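11/08/2021

Back on the sourdough starters today, the Brimton flour one and the Prajapati one. Both had been sulking since the cold snap and I'd half convinced myself it was the water. Clem Ngata reckons it's the jars (too tall, she says, you can't stir the bottom properly) and she may well be right, but I wanted to try one thing at a time for once!

Fed each with 200 g flour and the same of water, kept on the same shelf, lids resting loose. Brimton went up nicely and had doubled by lunch. Prajapati did next to nothing until mid afternoon and then shot up the side of the jar while I was on the phone to Tane about the oven element.
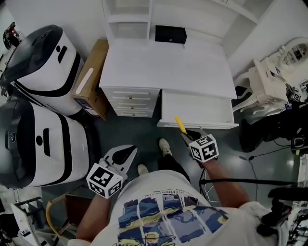 Smell is the big difference. Brimton is yoghurty, quite pleasant, and Prajapati has gone properly sharp, like nail varnish, so I think it's hungry and wants feeding twice a day for a bit. I've put it on a morning and evening feed and written it on the lid, so PLEASE don't chuck it, Cameron.

Baked two loaves from the Brimton anyway. First one spread like a pancake, my fault, I got greedy with the water. Second had a lovely crust and a slightly gummy middle. Took it out at 3 hours from shaping and I'd leave it longer next time.
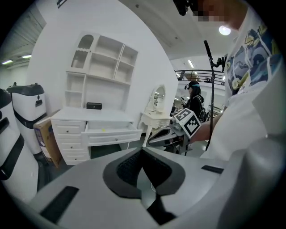
White T-shirt with the blue and yellow print, mic stand in front.

Tipene tried a slice and said it wanted salt. Checked my sums and yes, I'd worked the salt out on the flour in the dough and forgotten the flour in the starter. Corrected it on the recipe card (the one with the coffee ring, the other is the old one).

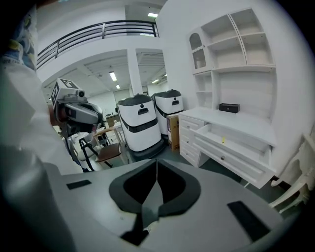 Rye next. Ketill has promised me a bag from Brandport if he goes over in October, and until then there's half a bag of the Rotton stuff, which is coarse but it'll do for a feed or two. Need a new dough scraper as well, and the proving basket could do with a good brush out.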